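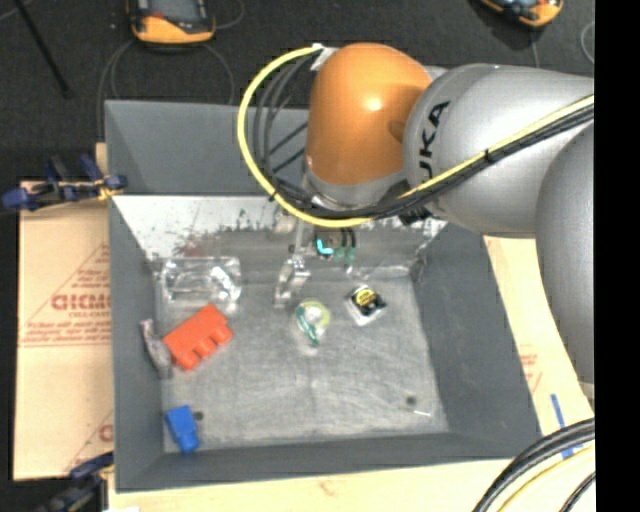

3.2 Sorting of mixed small parts before weighing

Returned parts reached the Mellden depot in mixed lots. Each lot was tipped into an open-topped bin (Figure 3) and given a lot number, and the number was carried through every later step. Lots holding more than 100 pieces were split in two before sorting, and the halves were treated as separate lots in the analysis.

Sorting followed the Teltby scheme, which has eight classes based on shape and finish. Two sorters worked through each lot independently. Where their class totals differed by more than four pieces, the lot was sorted again by a third person who had not seen the earlier results. Pieces that could not be placed in any class were recorded as "other" and left out of the mass balance – their share was small in all but the January lots, which contained a good deal of broken packing material.

3.3 Weighing and recording

Each class was weighed on a bench scale to the nearest gram. The scale was checked against a 500 g reference mass at the start of every shift, and readings were rejected for the whole shift if the check failed. Weights were entered on paper sheets and later typed into the Pladon stock ledger by a clerk. The sheets were kept, and the ledger was compared with them line by line after the last lot was closed on 3/16/18.

Typing errors fell mainly into one kind, the swapping of two neighbouring digits. These were corrected from the sheets. Lots with a missing sheet were dropped, as the ledger entry alone could not be checked.

Our treatment of split lots differs from that of Ruchti and Lashari, who pooled the halves before computing class shares. Pooling hides disagreement between sorters, and the colour-based classes are the ones most affected. The Mac Giolla correction for uneven lot size was applied to both sets of figures so that they could be compared in Section 4.

Figure 3. Open-topped bin holding loose objects.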